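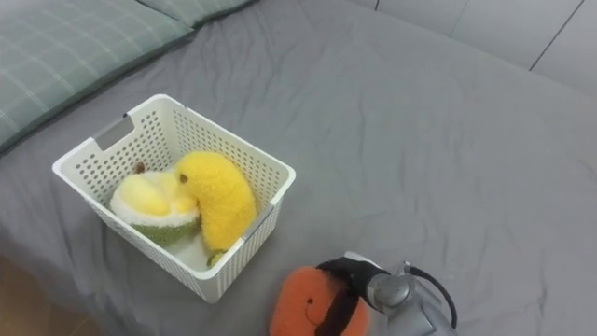
**Progress report to the Orlandini Foundation**
**Keltham Domestic Robotics Programme: Drenside open day**
Reporting period ending February

## 1. Purpose of this report

The grant agreement requires the programme to hold one public demonstration in its second year and to report on it separately from the main technical return. The demonstration was held at the Drenside site in February. This report covers its preparation, the day itself, the comments received and the matters on which the Foundation's agreement is now sought. Expenditure will be reported in the usual quarterly statement.

## 2. Preparation

The original proposal was to hold the open day in the lecture hall at Keltham and to show recorded material there. At the last review meeting the Foundation asked whether visitors could be shown work in a furnished room instead. The programme agreed, and the event was moved to the bedroom at Drenside, where most of the household tasks are developed.

The move had consequences for numbers. The room is small once the bed, the wardrobe and the shelving are in place, and visitors cannot be allowed to stand on the same side of the bed as the robot. Places were therefore offered in timed groups, with a live view in the adjoining seminar room for those waiting. Booking was handled by the Keltham events office.

A risk assessment was completed and approved by the site before invitations were sent. It required a marked standing line, an operator within reach of the stop control at all times, and the routing of cables away from the visitor entrance. The last of these took longer than planned. The existing cable run crossed the doorway, and the power supply had to be moved to the other side of the partition.

Kurner, which holds the contract for hand maintenance, carried out a service visit in the week before the event and replaced two finger tendons. Their report is held on the project file and can be supplied on request.

## 3. The task shown

The task chosen was the tidying of soft toys between a bed and a storage basket. It was preferred to the folding task described in the previous report for practical reasons. It is short, it can be followed by people with no technical background, and it can be reset by one member of staff without moving the robot.

Soft toys also present the hand with a problem of real interest. They change shape when gripped, they have no firm edge to close on, and a fluffy surface gives the vision system less to work with than a printed box or a mug. The set in use includes fruit shapes and a fried egg. Several of the toys are close in colour, and this was intended.

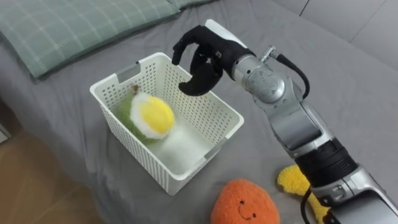 *Figure 2. The hand over the storage basket during the tidying task, Drenside.*

Each group was shown the task from the beginning, followed by questions. Operators were asked to let a failed grasp stand and to allow the system to try again where it was safe to do so. The programme considers that this was the correct decision. Visitors asked better questions after seeing a second attempt, and a number of them said that they had expected a more rehearsed event.

Staff had been briefed to say clearly which parts of the work were carried out by the robot on its own and which were under the control of an operator. A printed sheet giving the same information was handed out at the door.

## 4. Attendance and running of the day

Total attendance was 329, including those who watched only from the seminar room. The Foundation's target for the event was met. Visitors included local residents, care staff, school groups and representatives of housing providers.

The timetable held during the morning. In the early afternoon the demonstration was stopped for nearly 60 minutes after the wrist reported a fault which the operator could not clear from the control desk. The cause was a connector that had worked loose. Groups booked for that period were offered a talk in the seminar room and a later place, and most accepted. Some left before a place could be found for them, and the programme has written to those who gave an address.

There were no injuries or near misses. The stop control was used on two occasions, both as a precaution when a visitor stepped over the standing line.
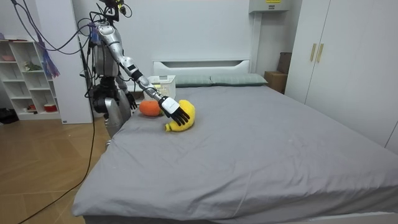
The reset between groups also needs attention. The member of staff carrying it out had to wait for the arms to return to rest before approaching the bed, and the gap was longer than the timetable allowed for. By the middle of the afternoon the sessions were running late even without the stoppage. A longer interval will be set for any future event.

## 5. Comments received

Comment cards were available at the exit. The main points are as follows.

- Care staff asked about speed more than any other subject. Several noted that a slow machine could be acceptable if it could be left to work while the room was empty.
- Parents and grandparents asked whether the robot could be used in a room with a child present. Staff explained that this is outside the scope of the present programme.
- A number of visitors found the black hands off-putting at close range. Others thought the hands the most impressive part of the machine.
- Representatives of housing providers asked about floor space, doorways and the trailing cables. The programme has no plans for untethered operation in the present grant period and said so.
- Some visitors in the seminar room could not hear the operator. The microphone was fixed too far from the control desk.

The comments have been passed to the technical team and will be taken into account when the third-year task list is drawn up.

## 6. Effect on the technical programme

Preparation for the open day displaced some planned work. The trials with bed linen were postponed and have now resumed. The programme does not expect this to affect the delivery of the year-end results.

The loose connector has been refitted with a locking part on Kurner's advice, and the same change will be made to the other arm at its next service.

## 7. Matters for agreement

The Foundation is asked:

1. to accept this report as meeting the public demonstration requirement of the grant;
2. to agree that the postponed linen trials may be reported with the next technical return;
3. to indicate whether it would support a smaller event at Drenside in the third year, limited to care and housing staff.

Copies of the risk assessment, the visitor sheet and the full set of comment cards are held at Keltham and are available for inspection.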